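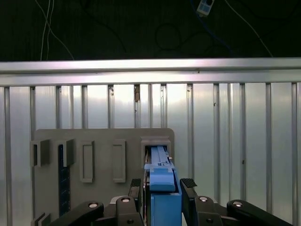 Support Tickets Knowledge Base Downloads My Account

Mumimetti Help Desk > Booking Calendar > Ticket 2409

Ticket 2409: Calendar shows lessons one hour late for the Cindville branch
Opened by: Omar Akl
Product: Mumimetti Booking Calendar
Status: Solved

Message from Omar Akl

Good morning. I manage the timetable of a small language school with two branches, Gikanbridge and Cindville. We use your booking calendar in both branches, with the same account.

After we added the Cindville branch in January, all lessons there are shown to the students one hour later than the correct time. For example, I enter a lesson at 5 p.m. and the student receives an e-mail that says 6 p.m. In my own view the lesson is at 5 p.m., so I did not notice the problem until three students arrived late for the same lesson. The Gikanbridge lessons are correct.

What I tried before writing to you:

Signed out and signed in again. No change.
Cleared the browser history and opened the calendar in a different browser. No change.
Deleted one lesson and created it again. The new e-mail had the same wrong time.
Checked the clock of the office computer. It is correct.

I attach one confirmation e-mail as the student received it. Please tell me if you need more of them.

Reply from Mumimetti Support (Lennox)

Hello Omar, thank you for the clear list. Please open Settings, then Branches, and choose Cindville. There is a field named "Time zone". Can you tell me what is written there? Please look also at the field "Send messages in", which is lower on the same page.

Message from Omar Akl

The time zone of Cindville is the same as Gikanbridge, and it is the correct one. In the field "Send messages in" it is written "Account default". For Gikanbridge it is written "Branch time".

I did not change this field myself – I think it was filled in automatically when I created the branch.

Reply from Mumimetti Support (Lennox)

That is the cause. The account default is a separate setting, under Settings, then Account, and yours is still on the zone that was chosen at registration. Please change Cindville to "Branch time" and save. After this, open one lesson and press "Send again". Messages that were already sent will not be corrected by themselves.

Message from Omar Akl

I changed the field and sent one lesson again to my own address. The e-mail now says 5 p.m. Then I sent again the messages for the next 17 lessons, and I asked two students to read me the time by telephone. Both were correct.

One question remains. The reminder that goes out the evening before – does it use the same field, or must I change it in another place?

Reply from Mumimetti Support (Lennox)

It uses the same field. Reminders are created at the moment of sending, so you do not need to do anything for them.

Message from Omar Akl

Thank you. The reminders came last night with the correct time. I also changed the account default, in case we open another branch. You can close the ticket.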